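Call for participants: help us improve machine translation for small languages

Emulix is looking for people who speak, read or write a language that the big translation tools handle badly or skip altogether. If that's you, or your mother, or the guy who sings in your choir, please keep reading! 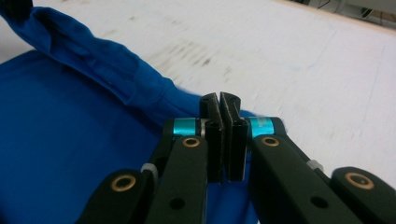
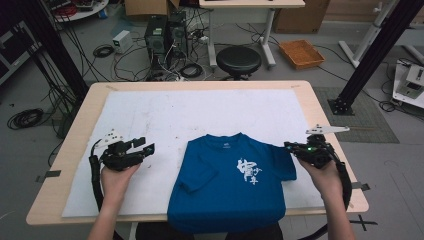 One participant from the first round wrote to us that she had spent years reading the web in her third language and had stopped noticing. Then she corrected a page about bus passes in the language she grew up with, and by the end of the evening she had sent it to her whole family. She asked us to mention that the work is slower than it looks, and that the arguments over spelling are the best part.

We loved getting that message, and she's right about the spelling.

What you would do

You get short passages of everyday text: recipes, clinic notices, school letters, weather warnings, instructions for a washing machine. The software has already made a first attempt at each one. You read it, fix what's wrong, and mark anything that is correct but that no one would ever say. Some passages need one comma. Others need to be thrown out and written again from the top, and we're glad to get those too.

Each participant works through 400 passages over 10 weeks. You choose your own hours. There is a shared board for each language where people talk over the hard ones (how do you say "password reset" in a language with no settled word for "password"? We have four competing answers so far, and we want more).

Who can take part

Anyone 18 or older who is comfortable in English and in one of the languages on our list. You don't need a degree or any translation experience. Dialect speakers are very welcome, and so are people who speak the language well but learned to write it late. If you aren't sure your spelling is "proper," apply anyway.

We have 30 places in this round. We'd like at least two people per language so that everyone has someone to disagree with.

What you get

Payment is $360, half at the midpoint and half when you finish. Your name goes in the credits if you want it there. The corrected passages will be released under an open license, so your community can use them for dictionaries, classes, keyboards or anything else.

Where and when

Most of the work happens online in Flinimden, our editing tool, which runs in any recent browser and on most phones. There are two optional get-togethers at the Garside building, with a call-in link for everybody else. Camacho is hosting the language boards again and will send your login.

Applications are open through the end of March 2023. Use the form on this page, and include a few lines in your language about anything you like. Last time we got a fish stew recipe and a long complaint about a landlord, and we enjoyed them both very much.

Questions can go in the comment box on the form.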